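Grolis Basketball names squad for December invitational
16/06/2020

Grolis Basketball today confirmed that its under-18 side will enter the Bonatgate Invitational in December, with 56 teams taking part.

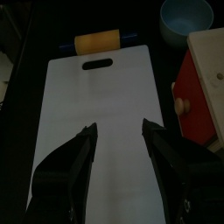
Hanne Tikkanen welcomed the decision, adding that younger players had waited too long for fixtures against sides from outside the region.

Head coach Arvid Öberg has named Njål Haugland as captain. Bendik Solberg returns at point guard after a knee injury.

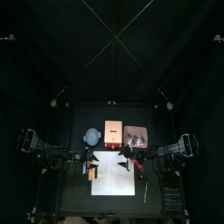

Worktable with two robot arms, inside a black fabric enclosure.

Home preparation games will be played at the Engebretsen Hall, which seats 2,000. A block of 200 seats will be held for school groups at each game.
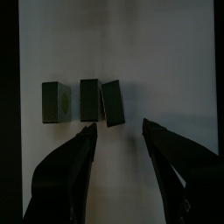
Three dark blocks on a pale tabletop.

Season tickets go on sale to members first. Prices are unchanged from last year. 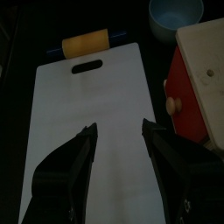

Catering on game days will be provided by Clovitz under a new one-year agreement. Sandwiches and fruit will be prepared in the hall kitchen, on white cutting boards like the one shown, and sold from the east counter until half-time. Orders for groups should be placed with Solveig Strand at the club office.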